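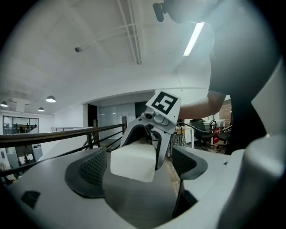

The Last Soap Works in Seltbridge

By Hervé Baudry

The boiling room at Jadby is on the ground floor, at the back, where the canal used to come up to the wall. The pan in the middle of it holds enough for 400 bars and takes most of a day to come to temperature. On the morning I visited it had been going since before six, and the windows had fogged over from the inside.

Seltbridge once had 9 soap works. They stood along the canal between the lower lock and the tannery, and they all made more or less the same thing: a hard, plain household soap, sold by weight and cut with a wire at the shop counter. Jadby is the one that is left. It makes a white bar with no scent and no color, and it has made very little else for three generations.

The present owner, Ines Jadby, took over from her uncle after ten years working in a bank. She had spent summers in the cutting room as a girl and thought she knew the business. "I knew how to stack bars," she told me. "I did not know how to buy fat. That took me four years and I lost money in three of them."

Fat is where most of the cost is. The old works used tallow from the slaughterhouse up the road, which closed long ago. Jadby now uses a blend of olive and coconut oils, bought in drums. Olive oil gives a mild bar that lasts. Coconut oil gives lather and makes the bar hard, but too much of it leaves the skin tight. The proportions are written on a card in the office. They have been changed twice.

The method itself is old and slow. Oil and lye go into the pan and are heated with steam until they begin to turn into soap. Salt is added, and the soap rises to the top in curds while the spent liquid sinks and is drawn off from below. The curds are washed with fresh brine, boiled again, and left overnight to settle. Large factories do all this in a closed line in a few hours. At Jadby it takes most of a week, and the person in charge of the pan still judges it by lifting some out on a trowel and watching how it slides.

That person is Tomas Lenz, who has run the pan for 20 years. He is a quiet man and did not much want to be interviewed. I asked what he looks for on the trowel. He said that if it runs off like soup it needs more time, and if it breaks up it needs water. I asked how he tells the stages in between. He said you look at it.

After settling, the soap is ladled into wooden frames and left to cool under old blankets. The blankets matter more than I would have guessed. If the outside of the block cools much faster than the middle, it can crack, and a cracked block goes back in the pan. In winter they use two layers. Once the soap is firm, the frames come apart and the blocks are pushed through wires, first into slabs, then into bars.

Then the bars wait. They go onto slatted racks on the upper floor, with the shutters open on both sides, and stay there for six weeks or longer. They lose water the whole time. A bar weighed on the day it is cut will be noticeably lighter when it is wrapped, so the weight printed on the paper has to be worked out from the dry bar. Her uncle used to print the wet weight, Ines said, until an inspector came.

It smells very clean up there, though the soap has nothing added to it. The floorboards are slick in places and visitors are asked to hold the rail. Damp weather slows everything down. September is the best month for drying, with warm afternoons and a steady wind off the fields, and the racks are usually full to the last row by the end of it.

I had come partly to find out who still buys the stuff. Most people I know use liquid soap from a pump, and Seltbridge's own supermarket did not carry the bar when I looked. Ines said that half of what she makes goes to laundries and to people who wash wool, who want a soap with nothing in it. Some goes to painters for cleaning brushes. The rest is sold through hardware stores, from a shelf near the mops, and through a mail-order list that her aunt began and that is still kept in a box file.

One of the hardware stores is Wisard, on the market square. The woman at the register said that she sells it mainly to older customers, who take several bars at once, and to young parents, who take one and come back. She uses it herself on shirt collars. You wet the collar, rub the dry bar along the crease, leave it for ten minutes, and wash as usual. I have tried this since and it works well enough on cotton.

A bar of hard soap lasts longest if it is kept out of standing water. A dish with ridges or holes will do it. People who buy several bars often unwrap them all and leave them in a linen closet, where they go on drying and get harder still. Ines keeps a few of her uncle's in a drawer at the office, now more than 15 years old. She let me wash my hands with one. It took some work to get a lather, and then it was the same as any other.

The future of the works is not settled. The roof over the drying floor needs replacing and the quote was higher than a year's profit. A developer has asked about the building, as developers have asked about most buildings on the canal. Ines has two children, neither of whom has shown any interest, though she points out that at their age she hadn't either. Lenz plans to retire in a few years. A younger man from the cutting room has started standing next to him at the pan on settling days, and he has been given a trowel of his own.

The works shop is open on weekday mornings. Bars are sold singly or by the box, and the uneven end pieces are sold by the bag at a lower price. Bring cash, as the card reader is often out of order.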